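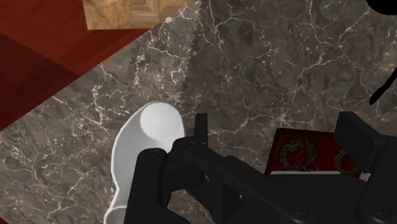
On the door of the office in Wulach there is still the sign of the tenant before, a dental supplier. Behind it, on the second floor, Pratell keeps the cell that its customers mostly ask about, and this cell is not made of steel. It is a simulated one: one arm, one black gripper, a marble table, a wooden floor and a set of household objects, all of it running on a computer under a desk.

The woman who looks after it was trained as a maintenance technician for packaging lines. She has been with the company four years and asked that we use only her job title, which is cell keeper. She chose the title herself.

"On the packaging line I had a book with pages for every machine," she says. "When I came here, I asked for the book of the simulated cell and there was no book. People thought that it does not need one, there is no grease and no dust. After one month I started the book."

We meet in the morning, when she does what she calls the round. She starts the cell in Stusum, the simulation program that Pratell uses, and lets the arm go to its home position without any object on the table. She looks at the joint values. Then she opens and closes the gripper ten times and compares the distance between the fingers with the distance in her book. Only after this she loads the objects. The whole round takes 35 minutes, and she does not like to be spoken to during the part with the gripper.

What can be wrong with a gripper that exists only in the computer? She is patient with this question and has clearly heard it before.

"The gripper is many small parts which hang on each other. There are links, there are pivot points, there are the two fingers. In the real one, the metal keeps them together. In mine, it is numbers that keep them together. If somebody installs a new version of the physics, the numbers mean a little bit something else. Then the left finger arrives before the right finger, and the object is pushed to the side before it is held."

This was the big repair of last December. After an update, the arm began to lose smooth objects, and the white vase most often of all. The team that trains the control software searched for the mistake in their own work for nearly two weeks. She found it on a Sunday, at home, when she stepped through one grasp very slowly. One link in the gripper had a friction value of zero. It had been left empty in the file, and the old version had filled the empty place by itself. The new version did not.

"I wrote the value in, one line. Then I ran the vase test again. Before the repair we had 361 good grasps from 518. I was not satisfied with the number after the repair either, but the error was gone from the gripper, and the rest was not my department."

Now the file is checked for empty places each time it is saved. She wrote this check together with a colleague from Balaskas, a small workshop in the same town which builds the real cells that some Pratell customers order later. The two companies share a list of settings, and when one side changes a value, the other side gets a message. In the beginning they did it by telephone, and she describes that period with one word, "bad."

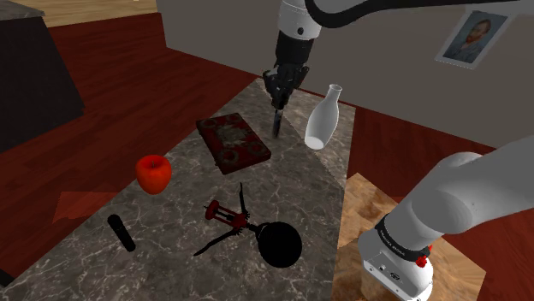 Credit: Pratell, rendered in Stusum

The knife has its own page in the book. In the arrangement that she shows us, the arm holds it with the blade straight down, a small distance over the marble, and on the table there are also the vase, a dark red book, an apple, a corkscrew and a black ball. It is a mixed table, and she likes it for service work.

"Every object asks the cell a different question. The knife is thin, so I see if the fingers close parallel. The vase is smooth and has a narrow neck. The apple wants to roll. With the corkscrew I have the most work, because it has two long arms and a simple collision shape does not fit them."

A collision shape is the hidden body that the program uses to calculate contact, and it is usually much simpler than the object one sees. For the corkscrew, the first shape was one box around everything. The gripper then stopped in the air next to it, as if there was a wall. She divided the shape into smaller pieces, tested, divided again, and stopped when the simulation became too slow. "You must know when to stop," she says. "I had a version with so many pieces that one grasp took longer than my coffee."

The heights are the next part of her work. The arm stands in front of a separate wooden platform beside the table, and for a time the two were not correctly placed to each other. The difference was two millimeters. For the apple it did not matter. For the flat book it mattered a lot – the fingers went into the marble, and the program answered this with a strong push which threw the book on the floor. She corrected the platform and fixed it in the file, so that it cannot be moved by accident with the mouse. Somebody had done exactly this, she believes, but the log does not say who.

The cameras come last in the round. One view comes from the wrist and looks along the gripper at what is between the fingers, and another looks at the table from outside. She checks that each of them is at the position which is written in the book. The position at the wrist is the sensitive one.

"If this camera turns by one degree, the software learns a wrong hand. It still works in my cell, because everything is wrong in the same way. Then the customer puts it on the real machine and it reaches beside the vase. He calls Balaskas, Balaskas calls me."

Does she miss the real machines? She thinks for a while. She misses the noise, she says, because on a line one can hear a bad bearing from the other end of the hall. In the simulated cell she has to read everything. For this reason she made a small tool which plays a tone for the motor load of each joint during a test. Her colleagues asked her to use headphones.

The book has now over 660 entries, in a paper binder and also as a file. The paper one is the one she writes first. Some entries are only one line, such as "vase placed too near to the edge, moved back," or "ball does not come to rest, damping changed." Others fill several pages, and the one about the gripper link has a drawing in pencil.

In the coming weeks she will prepare the cell for the next version of Stusum. She has already made a copy of the old cell and locked it, and both will run side by side until the numbers agree. The new version handles thin objects differently, according to the release notes, so she will begin with the knife.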